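Preparing a Household Parcel for the Tingate Relief Store
Guidance for donors and collection points
Last revised 16/04/2022

The Tingate Relief Store accepts parcels of packaged food and toiletries from residents, schools and workplaces. Parcels that arrive sorted and labeled can be passed on the same day. The steps below apply to all donors, including those who bring a single bag.

Before you begin

You will need two sturdy boxes with lids, packing tape, a dark marker and a copy of the parcel slip. Slips are available at the Dunimgate desk and at the Plirkau branch library. Please do not use boxes that have held cleaning products, even if they appear clean.

Step 1. Lay everything out

Clear a table and set out all the goods before packing any of them. Snacks and toiletries may share the table at this stage, but they must not share a box. Strong scents from soap and toothpaste can pass into food during storage, particularly in August, when the storeroom is warm.

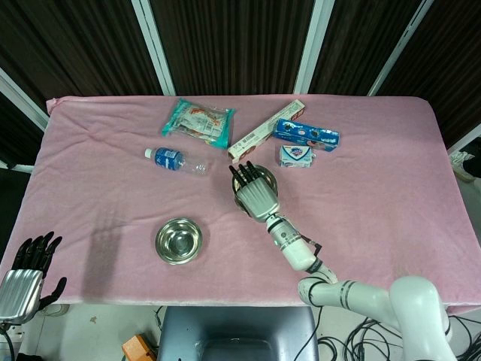
Aslı Dursun wrote to ask whether a parcel made up almost entirely of toiletries would be turned away, as her office had collected very little food. She added that an earlier version of this page had left her colleagues with the impression that food was required. It is not. A toiletries-only parcel is welcome and should be marked as such on the slip.

Step 2. Check dates and seals

Food must have at least nine weeks remaining before the printed date. Set aside anything opened, swollen or leaking. Toiletries must be unused and in their original packaging. Where the outer carton is missing, the item cannot be accepted — this includes travel sizes.

Step 3. Pack by weight

Place cans and jars at the bottom, boxed goods above them and bags of snacks at the top. Fill any gaps with plain paper. A box should be light enough for one adult to lift without strain. Tape the base twice and the lid once, so that staff can open it for inspection.

Step 4. Complete the slip

Write "Food" or "Toiletries" on two sides of the box in large letters. On the slip, enter the name of the donor or group, the type of goods and any common allergens shown on the packets. Tape the slip to the lid. Do not place it inside.

Step 5. Deliver the parcel

Bring parcels to the side entrance of the Dunimgate building and wait for a receipt. Parcels left outside the door cannot be used. Groups bringing a large delivery should first contact Sinan Şimşekoğlu at extension 1874 to arrange a time.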